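August 21, 2021

So I've been learning Vietnamese since March, and a few of you asked how it's going. Slowly! But I'm still at it, which is more than I can say for the sourdough or the ukulele.

It started because of my friend Anika Tran, whose gran came to stay and was so lovely to me over a very long lunch that I felt daft only being able to smile and say thank you. (I'd also been saying thank you wrong. She was far too polite to mention it, so Anika told me in the car.) I went home that evening and signed up for a course with Flallent, which is a little online school with five or six tutors and a website that looks like it was made in someone's lunch break. I like it a lot.

The tones are as hard as everyone says. There are six in the northern accent, and for the first month I couldn't hear the difference between two of them at all. I'd play the same pair of words over and over while I was doing the washing up, and they were just the same word, twice. Then one morning at the bus stop I heard it - a sort of little catch in the middle of one and a longer dip in the other. I grinned like an idiot at a man with a pushchair.

Words themselves I find easier. The grammar is kind to you as well, no verb endings, no genders, none of the stuff that made me give up on German at school. What gets me is the pronouns! You have to work out how old somebody is compared to you before you can say "you", and sometimes compared to your parents too. I called a waiter "uncle" last month and he can't have been more than twenty-five.

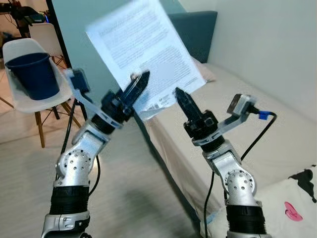
How many words do you need before you can have a proper chat? I'd say 1,000 gets you through small talk with somebody patient, and I felt a real change at 400, when I could at least ask what something meant and follow a bit of the reply.

I'm using the Flavon app for my flashcards. It's fine. The voice is a bit stern and it nags you if you skip a day, so I've turned the reminders off and do ten minutes with my tea. I did try putting sticky labels on everything in the kitchen, but they kept coming off the kettle and I found "fork" on the bottom of my sock at work.

The thing that's helped most is dictation. My tutor reads out a short paragraph, I write down what I think I heard, then we go through it and she laughs (nicely) at the accents I've put in the wrong place. I hated it for weeks and now it's my favourite part of the lesson.

Next up is a trip to Anika's gran's for lunch, and I've been practising a few sentences about the food and the journey over. I've got the one for "this is delicious" down perfectly, and I've nearly got "no more for me, thank you", though Anika says I won't be allowed to use it.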